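Notebook, chores in simulation
11 March 2022
Entry by N. Benkirane, read over by H. Radwan

Question for the week, same as it has been since the Ellero kitchen list came in: which of the listed chores can a two-finger gripper do well enough that a person would leave it alone with them. Working in sim only for now. The real arm stays at Skerkow until May.

Chores on the list: 33. Picked 2 to start, putting cutlery in a drawer tray and hanging a mug on a hook. Hazem wanted folding towels. Told him cloth goes last, the contact model is too soft and I don't trust any number it gives.

Drawer tray, 100 episodes, 30 with the tray where we want it and everything else held fixed. Spoons fine. Forks fine unless the tines overlap, then the policy picks two and drops both. Knives slide along the pads when lifted near the handle end. Friction value is the one from the Lindus config, never measured. To do: measure it.

Before loading the mug asset I checked the wrist view in the bare world. Fingers open, background gradient only, no table. Pads level with each other and gap centered, so the camera offset from the last Saber export can stay as it is.
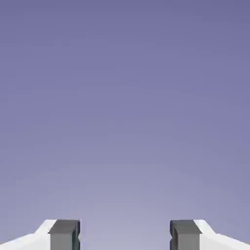
Mug on hook

Grasp on the handle is the whole problem. With the handle turned toward the gripper the approach works. Turned away, the planner goes for the rim, and a mug held by the rim can't reach the hook without the wrist hitting its limit. A person would just rotate the mug on the counter first. We have no regrasp step. Hazem thinks a push before the grasp would cover most of it; he will write it as a separate skill so the drawer runs aren't touched.

Also, small notch on the inner face of each pad. Check whether the collision mesh has it or only the visual mesh. If the mesh is a plain box, thin handles will behave differently in sim than on the arm.

Where this leaves the chore question: cutlery, maybe, if somebody sorts the overlapping forks. Mugs, no. Anything that needs the object turned over or put down and picked up again, no. I would not give Ellero a date yet.

Next: friction test, mesh check, rerun knives with the grasp point moved toward the middle.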